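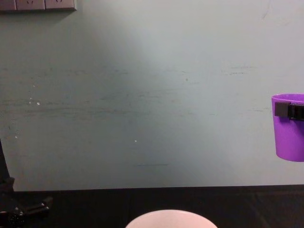

The wall behind the work counter, with the outlet panel and one of the purple cups.

Reading time: 2 minutes

7 September 2018

The tea kitchen at Nutidari is small, and its wall has a life of its own. I went there to speak with the woman who looks after the room. She asked me to leave her name out, and I agreed.

"People always ask me when we will paint," she said. "I tell them we painted already, 6 years ago." The color is a pale green with much gray in it. She chose it from a card of the paint shop Balon, where it looked warmer. "On the card it was like a young leaf. On the wall it is like a rainy morning. But I became fond of it."

I asked about the dark streaks that run along the wall. She believes most of them come from trays and chair backs, from the time when the tables stood on that side. She tried soap first, and then a cleaning paste which made the paint shiny in one corner. After this she stopped. "A mark is better than a shiny place," she said. "The shiny place you see from the door."

The outlets are her second subject. Three sockets sit in a row in one beige panel, and she finds this too few. In the morning the kettle, the coffee machine and the toaster need all of them. She asked the building company, Seppälä, for a second panel in August and has received an offer, but the work has no date yet.

And the cups? She laughed. The purple ones are plastic, and she bought 43 of them when the glasses kept breaking on the stone floor. "I wanted white. The shop had purple, and it had them the same day." There are now roughly 30 left. The others went home in bags, she thinks, or to the garden.

The room will be painted again next year, if the money is enough. She has not decided on the color – maybe the same one, maybe a yellow. Before this she wants the shelf moved 5 centimeters up, so that the tall kettle fits under it.

Search this site Enter keyword

Recent items
A new floor for the Plostent reading room
Where do the teaspoons go?
Opening hours of the garden gate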